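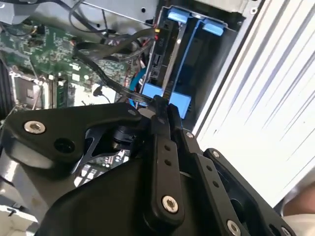
Speaker notes: Desktop drive removal at the Burnville depot
5 May 2023

Slide 1. Title
Give the title and the depot name. Mention that questions are held to the end except on safety.

Slide 2. Scope
The talk covers removal of hard drives from retired desktop computers, from opening the case to the drive going in the tray. It does not cover laptops, servers or wiping. Wiping is Nodeletti's side of the contract and they have their own talk in the afternoon session.

The batch is 3,000 desktops from the Venkataraman office closure. Intake started in April. Most are the same case style, with a plastic caddy holding the drive and the motherboard lying open next to it.

Slide 3. Why the caddy matters
A screwed-in drive needs a driver, a magnet tray and access to both sides of the bay. A caddy drive needs fingers. On this batch the caddy is bright blue and the release tabs are a lighter blue. The color is a service mark: parts in that color are meant to be touched. Everything green, silver or black in the case should be left alone until the caddy is out.

Point out the two tabs at the top of the caddy. They are not level with each other. New staff tend to press one and pull, and the caddy then twists in its seat. Press both, hold, then lift.

Slide 4. Order of work
Power cord out first. Hold the power button for 4 seconds. Side panel off, case flat on the mat, open side up. Wrist strap clipped to bare metal on the chassis.

Data cable off the drive before the caddy moves. Power cable next. Then the tabs.

If the caddy does not move, put it back down and look for a cable. Do not lever against the motherboard. (Repeat this line.)

Slide 5. The SATA connector
Black connector, along the side of the drive. The drive edge faces the motherboard, so the working gap is on that side and it is narrow. Pull on the plug body, straight, no rocking. Some cables have a metal latch that has to be squeezed first. Some do not. Check before pulling.

A cracked connector does not stop the drive from being wiped, but it adds a repair step. We logged 29 cracked connectors in the first part of the batch. Nearly all were pulled at an angle by someone working from the wrong side of the bench. After we turned the mats so the bay faces the operator, the rate dropped. I do not have a clean figure for the drop and will not give one.

Slide 6. The motherboard
The board is reused where possible. It has small surface-mounted parts across it and they shear off easily. Typical causes of damage: a dropped screw, a cuff button, the corner of a caddy set down on the board while the operator reaches for a tray.

Rule for the bench: the caddy travels up and away from the board, never over it. Tray on the caddy side.

Slide 7. Timing
Target is 63 seconds per machine from panel off to drive in tray. This includes scanning the label. It does not include unpacking. Anyone running well under the target should be checked for skipped scans.

[Pause here. Somebody usually asks about unpacking time. It is tracked separately.]

Slide 8. Labels and tracking
Scan the case tag, then the drive label, in that order. Jitton pairs the two records and rejects a drive scanned on its own. If a drive label is missing, use a yellow sticker and write the case tag number on it by hand. Do not stack unlabeled drives.

Empty caddies go back in the case. Buyers ask for them and a replacement costs more than the shipping.

Slide 9. Open items
Wrist strap clips are wearing out on the older mats. Replacement order is in.
Tray foam is too tight for the thicker drives.
Second scanner for the end bench, still waiting on a quote.

Slide 10. Questions
Handout is the one-page order of work from slide 4. Copies by the door.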